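Student Projects > Bin picking > glove keeps getting missed

fullulov_3
Posted 02/08/2018
Right, second year group at Jelville, doing the bin clearing task for the summer project. Arm is the KUKA. We've done 607 pick attempts since May and 151 of the fails are soft stuff – mostly the white glove. Planner goes for the middle of it every time and the fingers close on nothing much. Anyone got a better way of choosing the grasp point?

Current layout, fork is lying against the glove which doesnt help

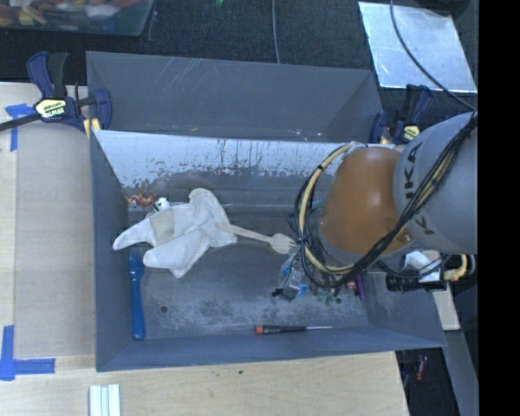 Test bin, mixed items, clamped at the back corners

merano
What's your depth like on that back wall? It's bright and shiny, ours went mad on anything like that. Paint the inside matt before you touch the planner.

fullulov_3
Depth has holes up there yes. But glove is out on the floor of the bin, different problem I think

sitthichai
Agree with OP, wall is a red herring. Go for an edge or a finger of the glove, not the centre. We pinch the highest fold and it's much better. Also take the fork first, order matters.

merano
Disagree on order. If you hand pick the order you're not really doing the task are you. And the screwdriver will give you more grief than the glove, thin shaft, lying flat.

sitthichai
Nobody said by hand – score them and let it pick the easy one. 3 lines of code.

jelville711
are the clamps in your collision model? left one has that curved blue handle, we clipped ours twice

fullulov_3
Only as boxes. Will check. Trying the fold thing tonigth, will post numbers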